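My aunt Benedita Mendes left me her job, more or less. She ran the break room at Gouveia for thirty years, and when her knees quit she told Celeste Moreira in the front office that I'd do it, and then she told me. So I restocked the snacks and wiped things and ran the dishwasher, and I was happy enough until December, when Celeste called me in and slid a brochure across the desk.

"It's from Skanmont," she said. "They call it Cliketti."

"Call what Cliketti?"

"The thing that's going to help you."

It cost 621 dollars a month - I know because I read everything upside down, it's a gift - and on its first morning it took 32 minutes to put away four bags of chips. I ate a sandwich and watched. It would reach, and think, and reach again, and I found myself leaning with it the way you do with a bowling ball.
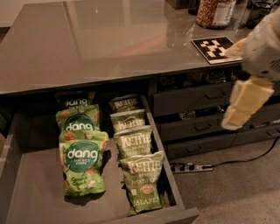
I called Aunt Benedita that night, and of course she wanted to hear how the drawers looked before she wanted to hear how I was. She has rules about drawers. I told her the coconut rice chips were in one column and the Kettle bags in the other, all facing front, and she went quiet for so long I thought I'd lost her.

"Jalapeño on the right?" she said.

"On the right."

"Well, who did it?"

I could've lied! I'd done most of it, and Cliketti had done some, and by then I really wasn't sure which bags were whose. It was hopeless with the dishwasher. It wiped the same foot of counter all afternoon and never once noticed the crumbs by the toaster. But a bag of chips it could manage, if I stayed close and kept my hands to myself.

"We both did," I said.

She sniffed. I could hear her TV going, some game show, people clapping.

"Does it know about the crumbs?" she asked.

"Not yet."

"Then you show it," she said. "I had to show you." And she hung up to watch her show, and I went to bed and set the alarm for 5.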